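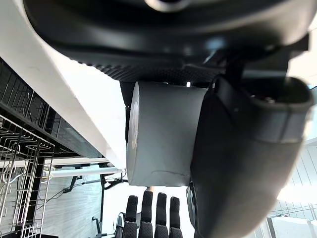

Wrist camera view from a Nuda session: the robot's fingers, with the rack and stand hardware beyond. Photo: Dekero

Dekero begins collecting kitchen examples for its Skasuno learning system

October 27, 2021. Dekero is very happy to share that work has begun on Nuda, an 18-month project to gather examples of everyday kitchen handling for Skasuno, the learning system the company has been building with its partners at Kalniņš. The first sessions deal with drinkware at the sink, and by the end of last week the team had put together more than 300 examples that passed review and are ready to be used in training.

Anyone who has followed our news over the past few years will know that we have a soft spot for the small jobs of the house. Putting a mug on a drying rack is the kind of thing most of us do while thinking about something else entirely, with a phone tucked under one ear or a child asking where the other shoe is, and that is a large part of why we wanted to start with it. A person picks up a hundred little habits at the sink without ever being taught them. You learn how hard to hold a mug, how far to open your hand before you let go, and how to bring your wrist in past a tall faucet without knocking it. Skasuno has to pick those habits up too, and it does so by studying a great many examples in which a person has guided the robot through the job from start to finish.

Each example in Nuda is one complete try at one task. An operator guides the arm and the hand, and while they work the system keeps the camera views together with the position of every joint and a short written note on what the operator was asked to do. The camera at the wrist gives a very close view of the fingers and whatever is near them, and the camera at the head gives the wider one, with the counter and the sink and the room behind. Keeping the two lined up in time took us longer than we would like to admit, and most of July went into it!

"I came to this from teaching people to cook, and I keep noticing how much is the same," said Inese Ozoliņš, who leads the collection work at Dekero. "If you show someone a thing once, perfectly, they can copy it once, perfectly, provided you don't move the bowl. So we move the bowl. We move the mug, we turn it, we come at it from the other side, we have a go when the sun is right across the counter and another go when it isn't. I would much sooner have an untidy afternoon with plenty of variety in it than a beautiful afternoon where everything stays in the same spot."

Sunlight has been a subject of some friendly debate. The early plan called for blinds and steady lamps, and there are good arguments for doing it that way, chiefly that the pictures match each other from one day to the next. In the end the team decided to leave the daylight alone. Real kitchens have windows, polished metal throws reflections in every direction, and a system that has only ever seen a sink under even light is likely to be puzzled by one at breakfast time. The notes for every session now include a line about the light, written in whatever words the operator finds natural ("bright on the right," "gray, rain coming"), and these have turned into rather pleasant reading.

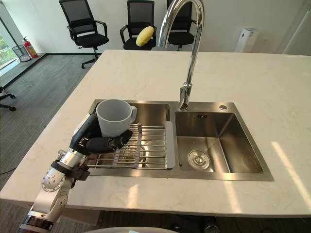

Marwa Belhaj would like to see people outside the field take more interest in the examples that get set aside. In her view a try that went wrong still holds something useful, so long as someone has taken the trouble to say where it started to go wrong, and she has asked that Nuda keep those tries in a folder of their own, with notes just as full as the ones that go with the rest.

We have taken that to heart. From the start of this month, every example goes through two rounds of review. In the first, the operator who did the work looks it over the same day and marks the moments that matter: where the hand closes, where it opens, where it waited and why. In the second, a colleague who wasn't at the controls watches the same example cold and writes down what they think the task was. If the two accounts don't agree, the example goes back for a conversation. Sometimes the answer is simple, a hurried note or a mistyped word, and sometimes it shows us that our instructions could be read in more than one way. "Put the mug on the rack" sounds clear enough until one operator sets it down standing up and another turns it over to drain, and both of them have done exactly what was asked.

Because of this, the written instructions have grown a good deal. They now say which way up, and whether it matters where on the rack the mug ends up, and whether the operator should let go and back away or keep hold and wait for the next step. Bernd Ackermann, who wrote the latest set, has been gracious about the amount of red ink that came back to him.

"My first sheet was half a page, and I was quite proud of it," said Ackermann. "Then I sat down at the controls and tried to follow it myself, and I had stopped to ask myself a question before I even reached the sink. There's a lot you leave out when you write for people, as they fill it in for you. I now read every line out loud at home before I bring it in. My family has been very patient with me."
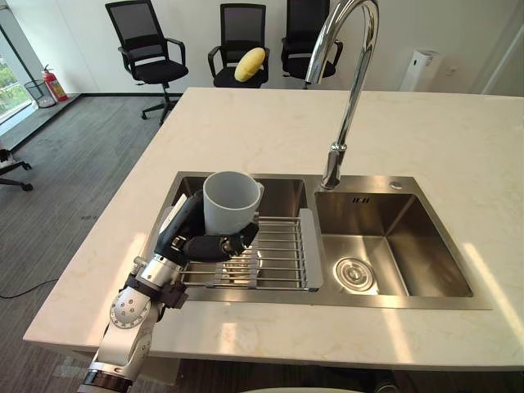

Variety in the grip is what we will be working on through the winter. A person who reaches for a cup has a whole family of holds to choose from, and picks one according to where the cup is going next, how full it is and what else is in the way, so Skasuno needs to see a good spread of them. Much of the first batch was done with the hand around the body of the mug, as in the view from the head camera, where the mug is upright above the rack and its handle points away from the hand. A hold like that leaves the handle free for somebody else to take, and it asks the fingers to settle against a smooth, curved side. Later batches will include holds by the handle and by the rim, along with bowls and small pans, and the operators have asked for a few awkward shapes as well, which we are glad to supply.

Kalniņš has looked after the other half of the work, which is turning all of this into something a learning system can take in. Its people check that nothing has been dropped between the cameras and the joint readings, cut each example so that it begins and ends in the same manner, and send back a weekly list of what is missing. The list is frank. One recent edition asked, in so many words, for fewer approaches from the left and for somebody to please try going slowly.

"Going slowly is harder than it sounds," said Birutė Šimkus of Kalniņš. "Operators get good, and when they get good they get quick, and then every example looks like the work of the same very confident person. I want to see some hesitation in there. I want the moment where somebody comes in a little too high and has to correct, since that correction is a lesson all by itself. We've had lovely conversations with the Dekero team about this, and I think they have forgiven us for the list."

It is still early, and we would like to be plain about what Nuda is and what it isn't yet. The examples gathered so far come from a single setting, and they cover a narrow slice of what happens in a kitchen on an ordinary evening. Skasuno has begun training on them, but we have no results to announce today and won't be putting out any figures until the system has been tried on racks and counters it hasn't met before. What we can say is that the way of working feels right to the people doing it, that the notes are getting better by the week, and that the next sessions are already on the calendar.

Dekero and Kalniņš plan to share a written guide to the review process, including the instruction sheets and the reasons for the changes made to them. Schools and smaller teams who are gathering examples of their own are warmly invited to write to us for an early copy. We would be just as pleased to hear from anyone who has gone about it differently.

Press contact: Donnie Dunbar, Dekero Communications. Interviews with the Nuda team can be arranged on request, and visits to a session are possible with some notice.

Related news
Skasuno: why we started with the sink
Dekero and Kalniņš agree to work together on household tasks
Writing instructions for operators: notes from the first sessions
Open positions: robot operator, part time

Comments

plumtreelane
Lovely to read one of these that admits the instructions were the hard part. I train new staff in a hotel kitchen and "put it on the rack" has started more arguments than I could tell you. Upside down, always, by the way.

R. Whitcomb
Will the set-aside tries be shared along with the guide, or only the ones that passed? The notes on those would be the thing I'd want for my students.

Dekero Communications
Thank you for asking! The guide will have a chapter on them. We haven't settled yet whether the tries themselves can go out with it, but please do write to us and we'll add you to the list for an early copy.

gilly_o
Please do teaspoons next. I can't get them to stay in the rack either.

Contact | Press | Privacy | © 2021 Dekero. All rights reserved. | Back to top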